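Home & Laundry > Bedding

How do I wash an older quilted bedspread without wrecking it?

Posted by sultska_ann

I have a large quilted bedspread that came to me from my aunt's house in Momthorpe. It is cotton on both sides as far as I can tell, and I think the batting is cotton too, but there is no label. It has been in a cedar chest for years and smells like it. There are also two faint yellow marks near one corner.

I have a front loader at home that handles a queen comforter if I push. My sister says to take it to the cleaners on Ostrowski Street. They quoted me 445 for a hand clean, and I'm not paying that for something I plan to sleep under. I would like to get it done before December, when we have family staying.

Can I wash it myself? Cold or warm? And how do you dry something this size in an apartment with no yard? 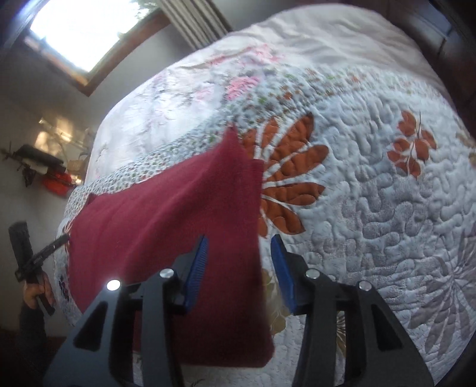

2 replies, sorted by oldest

Kevin Ó Ceallaigh

Yes, you can wash it yourself, but check a few things first.

Test for bleeding. Wet a white cloth with cool water and a drop of detergent and press it on each different color for a minute. Reds, dark browns and oranges are the usual trouble. If color comes off on the cloth, stop there and don't put the quilt in any machine. Do every fabric, including the backing. Old quilts were often made from whatever was on hand, and one patch can run when the one beside it is fine.

Look at the stitching. Go over the whole thing in good daylight and pull gently at the seams. Anything loose gets a few hand stitches before it goes in water. A one inch gap going in can be a six inch gap coming out.

If it passes both, I would use the bathtub over your front loader. Pushing it in is the problem. A quilt that fills the drum doesn't rinse, and the folds rub against the door seal. The tub goes like this:

Clean the tub and rinse it well, so no bathroom cleaner is left behind.
Lay an old sheet in the tub with the ends over the sides. You will use it to lift the quilt out.
Fill with cool water, add a small amount of clear, unscented detergent and stir it in before the quilt goes in.
Press the quilt down with your hands. Don't twist or scrub.
Let it sit half an hour, drain, and refill with clean water until there are no more suds. For me this is usually four or five fills.

Then drain and press out as much water as you can against the side of the tub. Leave it there an hour. It will be very heavy, so get a second person to help with the sheet.

For drying, don't hang it by one edge. The weight of the water pulls on the stitches. Lay it flat on a clean sheet over towels, put a fan on it, and turn it over when the top feels dry. If you have to hang it, use two or three parallel bars on a drying rack so the weight is spread out.

The wash might not lift those yellow marks. Storage stains are stubborn, and cedar can leave its own. Oxygen bleach in cool water works on many of them, but try it on the back near a hem before you commit. No chlorine.
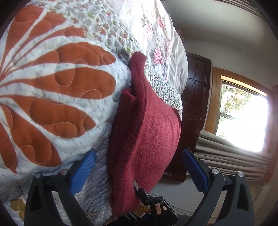
One more thing on the smell. Air it for a couple of days before you do any of the above. Spread it over a spare bed near an open window, out of direct sun, and flip it morning and night. I have had cedar smell go almost completely that way. When you store it again, put it in a cotton pillowcase or wrap it in a sheet, so it never touches the wood, and refold it along different lines a few times a year.

Onni Lappalainen

I just take mine to the laundromat in Statudstead and use the big washer at the end. Cold, gentle, half the soap. Been doing it for years with a cotton quilt and it's fine. Color catcher sheet if you're worried.

I do agree on the stitching though, had a corner come open once.

Dryer on low for 20 minutes and then over two chairs at home. It takes all night.

sultska_ann

Thank you both. I did the white cloth test tonight and got nothing from the light parts, but a little color from one of the darker strips along the bottom. Very faint. Does a little count, or do I only worry if it's obvious?

Kevin Ó Ceallaigh

A little counts. Test that strip again tomorrow once it has dried. If it still gives color, I would air the quilt, vacuum it through a piece of nylon screen on low suction, and leave the water out of it.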